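Werkstatt Vurkolden, Kurs Eigenbau-Greifplatz, Abend 6
Mitschrift + Handout, 14. Februar 2024
(Tafelteil von Tobiloba, Praxisteil Gadisa Moges, zusammengetippt direkt danach, Fehler bitte melden)

## Wo wir stehen

Arm steht, Greifer sitzt, Tisch bespannt. Letztes Mal ging es nur um den Flansch und das ewige Thema Adapterplatte. Heute: Schüsseln stapeln. Klingt nach Kindergarten, ist aber für unsere Zwecke ziemlich gemein, dünner Rand, glatte Wand, und alles rutscht ineinander.

Projektname im Repo ist weiterhin `mamo`, der alte Ordner `mamo_alt` wird NICHT mehr benutzt. Wer noch Skripte von da startet, bekommt die alten Fingerlängen. Ist heute zweimal passiert.

## 1. Greifer: Maße, nochmal für alle

- Hub gesamt: 50 mm
- Fingerlänge ab Platte: 79 mm, gemessen bis Spitze
- Schrauben an den Fingern handfest + Vierteldrehung, dann Strich mit Lackstift
- Nach jedem Fingerwechsel TCP neu eintragen. Ja, jedes Mal

Der TCP liegt mittig zwischen den Fingerspitzen. Nicht an der Platte! Wer den Platten-Wert einträgt, fährt die volle Fingerlänge in den Tisch. Das Tuch federt ein bisschen, der Tisch darunter nicht.

Frage aus der Runde: warum nicht Sauggreifer? Antwort Tobiloba: geht bei flachem Boden, bei geriffeltem Boden zieht er Luft. Außerdem wollen wir den Rand greifen lernen, das ist die eigentliche Übung.

## 2. Randgriff

Prinzip: ein Finger innen, einer außen, die Wand dazwischen. Der Greifer kommt senkrecht von oben, Finger offen, erst ganz unten schließen.

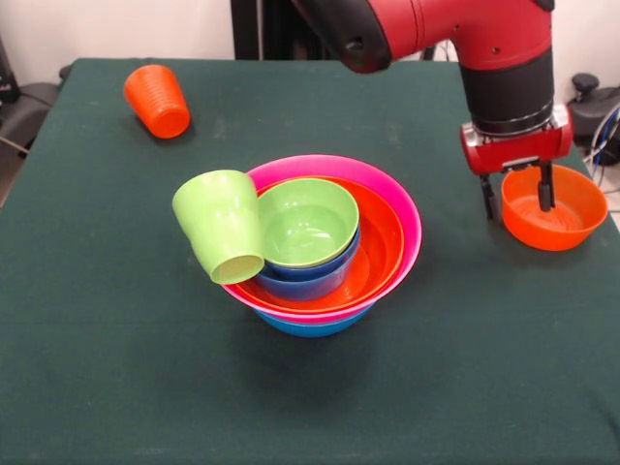
Ablauf als Stichpunkte, so wie er im Skript `randgriff.py` steht:

1. Anfahrpunkt deutlich über dem Rand, Finger offen
2. Greifer so drehen, dass die Schließrichtung quer zur Wand liegt
3. langsam runter, linear, nicht im Gelenkmodus
4. schließen mit kleiner Kraft
5. kurz warten, dann heben
6. erst oben drehen oder seitlich fahren

Zu 2: Der häufigste Fehler. Wenn die Finger tangential stehen statt radial, klemmt man nix, man schiebt die Schüssel nur vor sich her. Im Zweifel an der Tischkante mit einem leeren Becher üben, von Hand geführt.

Zu 4: Kraftwert steht in der Config unter `grip_soft`. Bitte nicht hochdrehen, wenn etwas rausrutscht. Erst Winkel prüfen, dann Tiefe, dann erst die Kraft. Zu viel Kraft verformt den Rand und beim Öffnen springt das Teil weg.

Eintauchtiefe: der innere Finger darf den Boden nicht berühren. Wir haben 9 mm Reserve festgelegt, steht als `boden_abstand` drin. Bei flachen Tellern geht das natürlich nicht, dafür kommt am nächsten Abend ein eigenes Skript (Gadisa bringt was mit).

## 3. Aufbau der Zelle und Kabel

Dieser Teil war nicht geplant, aber nach dem Hängenbleiber vorhin doch nötig. Also kurz Zeichnung an der Tafel: Arm am Tisch, Ständer drum herum, Kameras, Bedienplatz. Wer im Bedienplatz sitzt, soll den Arm sehen und den Stopp erreichen, ohne aufzustehen.

Merksatz von der Tafel: *Kabel gehören hinter den Ständer oder in den Kanal, nie dahin wo Rollen fahren.*

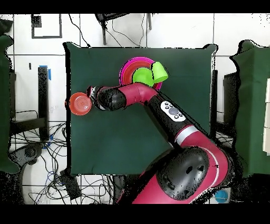 Für die Kabelführung gilt ab sofort die Regel aus dem Aushang, auch bei „nur mal kurz anstecken“. Zugentlastung am Ständer, Schlaufe am ersten Gelenk großzügig, Rest gebündelt. Die schwarzen und blauen Kabel, die sich am Boden um das Fußkreuz vom Rollstuhl (Drehstuhl!!) legen, sind genau der Fall, den wir nicht wollen: einmal zurückrollen und irgendwas ist ab. Hausaufgabe für die Frühschicht: Knäuel auflösen, beschriften, beide Enden.

Noch zum Tiefenbild, weil gefragt wurde. Schwarze Sprenkel an Kanten = keine Tiefenwerte. Das ist an Objekträndern normal, der Sensor sieht dort zwei Entfernungen gleichzeitig oder gar keine. Konsequenz fürs Skript:

- Rand nie aus einem einzelnen Tiefenpixel bestimmen
- Kreis einpassen (Farbbild), Höhe aus Pixeln etwas weiter innen
- Löcher nicht einfach auffüllen lassen, der Füllfilter erfindet Wände
- bei glänzenden Innenseiten doppelt misstrauisch sein

Filtereinstellungen liegen im Repo unter `prirnik/tiefe.yaml`. Prirnik ist nur unser Name für den ganzen Auswerteteil, nichts zum Installieren.

## 4. Stapeln

Reihenfolge groß nach klein, logisch. Weniger logisch: die Mitte wandert. Jede Schüssel liegt ein bisschen versetzt in der darunter, und wenn man stur auf die Mitte der untersten zielt, stimmt es ab der dritten oder vierten nicht mehr.

Zwei Möglichkeiten:

**a) nach jeder Ablage neu messen.** Arm zur Seite, Bild, Kreis einpassen, neue Mitte. Dauert, ist aber brav.

**b) mit Spiel ablegen.** Etwas höher öffnen und die Schüssel den Rest selber finden lassen. Geht nur bei glatten Innenseiten und wenn der Größenunterschied reicht.

Wir nehmen a) für den Kurs. b) dürft ihr ausprobieren, wenn a) läuft. 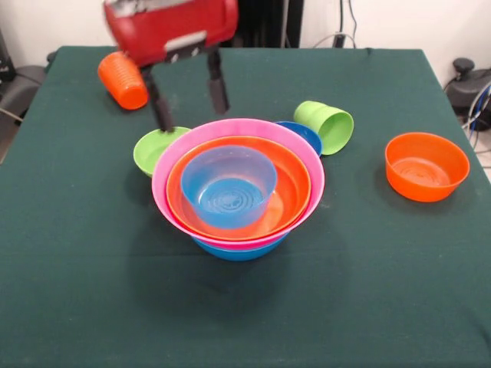 Bewegungsunschärfe ist übrigens ein eigenes Thema. Bild erst auslösen, wenn der Arm steht. `warte_ruhe()` vor jeder Aufnahme, sonst passt der Kreis auf irgendwas, nur nicht auf die Schüssel. Der Wert für die Ruhezeit ist Geschmackssache, der im Repo ist eher vorsichtig.

Farben: Die Erkennung geht über Farbton, nicht über Helligkeit. Dunkelgrünes Tuch und hellgrüner Becher liegen im Farbton nah beieinander. Darum zusätzlich Sättigung mit abfragen. Wer das vergisst, bekommt als Treffer den halben Tisch. Fusseln vorher abrollen, die kleinen hellen Punkte geben sonst Geistertreffer (Mindestfläche in der Config hilft auch).

Durchscheinende Sachen: schwierig. Da mischt sich die Farbe von dem, was drunter ist. Lösung haben wir noch keine gute. Vorschlag aus der Runde: Rand statt Fläche auswerten. Notiert, probiert hat es bisher keiner.

## 5. Becher in die oberste Schüssel

Anderer Griff als bei der Schüssel. Becher ist hoch und steil, der Rand liegt also weit über dem Boden, man hat Platz nach unten. Dafür kippt er leicht, wenn man schief loslässt.

- Griff am Rand, Finger parallel zur Becherwand
- absenken bis leichter Kontakt, Kraftschwelle statt fester Höhe
- Finger nur wenig öffnen, sonst drückt der innere Finger gegen die Wand gegenüber
- senkrecht raus, ganz langsam, erst oben beschleunigen
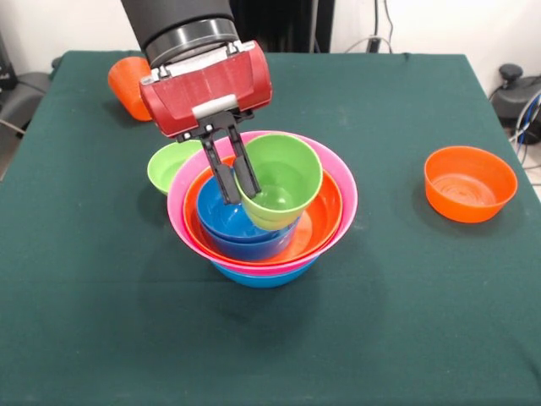 Zur Kraftschwelle: sie wird relativ zum Wert direkt vor dem Absenken gerechnet. Also vorher nullen, mit Becher im Greifer. Nullt man leer, zählt das Bechergewicht als Kontakt und der Arm bleibt in der Luft stehen. Kein Schaden, nur Verwirrung.

Liegende Becher: lassen wir erstmal. Das Aufrichten braucht eine Drehung am Handgelenk, bei der das Kabel mit rum muss, und da sind wir wieder bei Abschnitt 3.

## 6. Sicherheit (steht jedes Mal hier, wird jedes Mal überlesen)

- Hände weg vom Tisch, solange ein Programm läuft. Auch wenn es „gerade nur wartet“
- Tippbetrieb: reduzierte Geschwindigkeit, eine Person am Stopp
- lange Haare, Kapuzenbändel, Schlüsselbänder: weg
- Programme von anderen erst im Schrittbetrieb durchgehn
- Arm nie in Streckung abschalten

## Aufgaben bis zum nächsten Abend

1. `randgriff.py` lesen und die Stelle finden, an der der Greiferwinkel berechnet wird. Was passiert, wenn die Schüssel ganz am Tischrand steht? Skizze reicht.
2. Eigene Stapelreihenfolge als Liste anlegen, mit Durchmessern. Messschieber liegt in der Halthorpe-Schublade (die Schubladen heißen halt so, fragt nicht mich).
3. Kreis einpassen an den gespeicherten Bildern aus dem Ordner `september`. Die sind noch vom alten Tisch, zum Üben reicht das.
4. Freiwillig: Variante b) aus Abschnitt 4 als Funktion, mit einstellbarer Fallhöhe.

Abgabe als Branch, nicht per Mail. Namen im Branch bitte klein und ohne Umlaute.

Offen geblieben: neue Fingerspitzen mit Gummi ja/nein, der eigene Strom für die Kameras, und wer den Tischbezug wäscht. Nächstes Mal zuerst die Teller, dann Fragerunde zu Aufgabe 3. Gadisa schließt auf.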